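**Ticket 2942: right hand keeps closing on cable during table clearing**
Opened by: Nabila Tazi
Component: Gisler grasp planner, Umwood build 256
Status: open, workaround in place

Table clearing task, bin in front of the table, left arm holding station over the bin, right arm picking. When a napkin lies close to the cable, the planner merges the two into one segment and puts the grasp centre between them. The log shows "target: paper, conf 0.53" and no cable at all.

Tried so far:

- Restarted the perception node. No change.
- Raised the depth threshold to 3 mm. Napkin found, cable still missing from the mask.
- Rolled back to the February weights. Cable labelled, but the white lids are lost against the marble pattern. 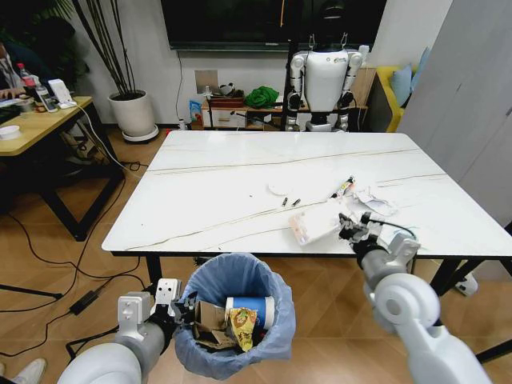 The glossy top makes it worse. Depth drops out along the front edge, and the filter fills the holes with table height, so anything thin goes with them. Turning off hole filling brings the cable back in the point cloud but adds up to 256 ms per cycle.

Workaround: `fill_holes: false` and a lower closing force on the right hand. Don't merge this into the Vurkbridge config, their tables are matt.

Still to do: ask Jutus for the thin-object mask, then rerun the same bag.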